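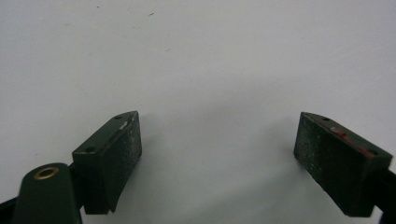
Issue 8

Dukcombe Reading Room: shelf and stack inspection, history and literature

Walked on Tuesday, before opening. Marks: S satisfactory, A action needed, N not inspected.

1. Fixed shelving, ground floor. S
All uprights tight to the wall. The Skakel bequest (300 volumes, mostly Roman history and historical novels) now stands on bays 5 to 7. Loading is within the limit on the shelf plate.

2. Rolling stack, basement. A
Brake on carriage 7 slips when the carriage is fully loaded. Keep it locked off until the brake shoe is replaced. Bound periodicals on this carriage are to be fetched by staff only.

3. Library steps. A
Rubber foot missing from the taller pair. Tagged and taken out of use. The short pair passed.

4. Reading tables. S
Lamps tested, flexes sound. One shade cracked at the rim, still firm. Check again in July.

5. Folios and atlases. A
Stored flat, which is correct, but stacked too high for one person to lift down. No pile to exceed 5. The Matar atlas needs two people and a clear table.

6. Surfaces used for handling books
Wipe down before any binding is opened, and leave enough bare space for both boards to lie open. Small losses of surface are easy to miss on dark cloth and leather, and they should be entered on the condition slip however slight. The tiny white fleck near the upper edge of the left-hand dark green block is the scale of mark meant: it stands out against the colour, and an entry of "chip, pale, near top edge" would be enough. Do not rub or retouch.

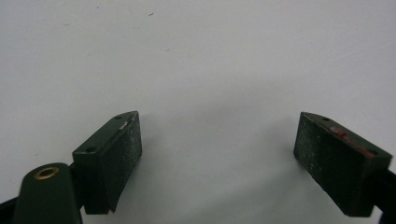

7. Red rot and loose leather. A
Two calf sets on bay 5 shed powder when handled. Wear gloves, wash hands afterwards, and do not brush near readers. Zitiline wrappers to be fitted to both sets.

8. Exits and aisles. S
Rear aisle clear to the door. Book trolley parked in its bay. Door closer slow but shuts fully.

Items marked A stay open until signed on the sheet kept at the issue desk. Item 2 to be looked at first.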